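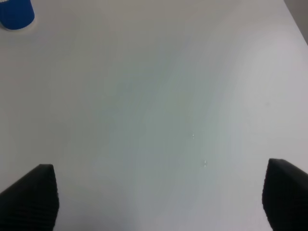
Sunday, March 15, 2026

Pouring cell, finger pads and wrist cable

Started at the gripper end. Both fingers off, ribbed faces brushed out with a dry toothbrush, screws back in with a drop of the weak threadlock. Re-homed the gripper afterwards. Closed width read 37 counts, the same as in September, so I left the offset alone. Wiped the table again with the Plesteseo cloths. They leave streaks, as Anathi keeps saying, and I have ordered something else.

Next the wrist cable. It runs from under the gripper down to the left across the table, with one small connector partway along. Refilwe logged two encoder dropouts on Friday and I suspect that connector. Cleaned the contacts and reseated it. I want it clipped to the forearm eventually -- the straps up there are already doing more than they should.
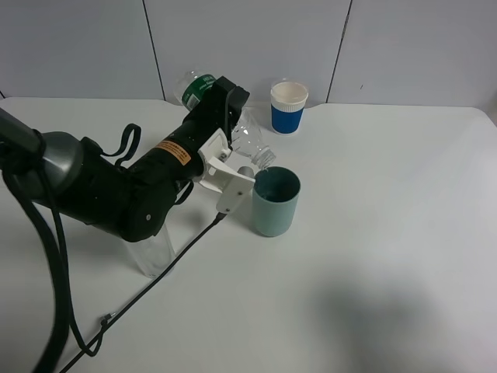 Tilt limit in the pour routine was still at 105 degrees from Tshepo's tests. Left it there and lowered the wrist speed for the last part of the move instead. The green cup stays as the target and the blue and white paper one goes at the back. Grip force was 313 on the controller's scale, which is more than a thin bottle needs. Brought it down to 300 and saved the file under a new name. Old one kept.
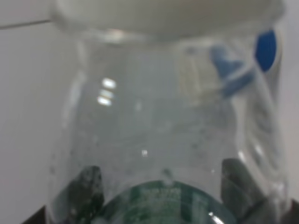 2 min read

Still to do: check the wrist camera's focus against the Iordache sheet, and ask Shireen whether the spare finger set has come from Berkska. If it hasn't, the present pair will do another month. Joint covers not opened today. Log copied to the shared drive, cell powered down at the wall.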